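Home Questions Tags Members Log in

We use cookies to remember your login and to count visits. By staying on this site you agree. OK Settings

Fern tips go brown and crispy every winter, is misting enough?

I have a Boston fern since two years. In summer it is outside on the balcony, in the shade, and it grows like crazy. Every autumn I take it inside to the living room, and by the middle of winter the tips of the leaves are brown and dry. When I touch it, small leaflets fall on the floor and I have to vacuum almost every day. In April it goes outside again and recovers, but half of it must be cut off first.

The room has one radiator under the window. The plant stands on a stool next to the window, so it is quite near to the radiator, but there is no other place with enough light. I water it every Friday with 700 ml, from the tap. The pot is plastic inside a ceramic one from Jornero, with no hole in the outer pot.

My neighbor says I must mist it each morning. I tried for 13 days and did not see any difference. Is this too short? Do I mist wrong, or is the problem another thing?

Thank you for any advice, I would be sad to lose it.

Seidu Sowah

2 answers

Answer 1 (accepted)

Hello Seidu, I keep ferns in a heated flat too and I had the same picture as you for several winters, so I will write what helped in my case.

First the radiator. A fern beside a radiator is standing in a stream of warm dry air all day, and misting cannot repair this. The drops are gone after some minutes and the air is as dry as before. Thirteen days is short, but I think also after two months you would not be happy. Please move the stool to the side, even one meter makes a difference. If the light is then weak, you can turn the pot a little every week, or buy a small plant lamp. Ferns need less light in winter than people believe, they only grow slower.

Second the water. A fixed day and a fixed amount is easy to remember, but the plant does not know it is Friday. In winter, with the heating on, the soil near a radiator may be dry already on the third day. Then it gets a lot of water at once, and the rest stays in the outer pot because it has no hole. So your fern can be too dry and too wet in the same week. Put your finger in the soil. If the top feels dry, water it until it comes out at the bottom of the plastic pot, wait half an hour and pour away what is in the ceramic one.

Third, the tap water. Where I live it is very hard and I get a white crust on the soil. I use rain water when I have it. I can't say if this is important for you, it depends on your town. Look at your kettle, it will tell you.

For humidity, I put the pot on a wide tray with pebbles and a bit of water, with the bottom of the pot above the water. I also put two other plants near it. Some people in the forum say the tray does nothing, and maybe they are right – my ferns look better since then, but I moved them away from the heating in the same week, so I cannot prove it.

If you like to mist anyway, it does no harm when it is done in the morning and the leaves can dry before night. I would take a sprayer with a trigger that feels comfortable in your hand. It does not have to be an expensive one, and please don't take a bottle which had cleaner in it before, also not if you washed it well.

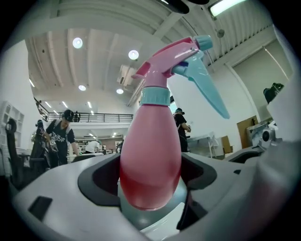 A pink spray bottle with a light blue trigger.

The brown parts will not become green again. Cut the dead fronds down near the soil with clean scissors and leave the ones which are only brown on the tip. You can do it now, you don't need to wait for spring.

Comment: Thank you so much! I looked in the outer pot and there was old water in it, and it smelled. I moved the stool to the other side of the window now. I will write again when I see something. – Seidu Sowah

Answer 2

just buy a humidifier. I have the small Riletti one, it runs all night and my calathea is fine. misting is waste of time

Comment: How often do you clean it? Mine from Skoltadent got slimy inside after one week and I gave it away.

Comment: every few days with vinegar, then rinse it well

Join our newsletter: one plant question every week in your inbox. Enter your e-mail Subscribe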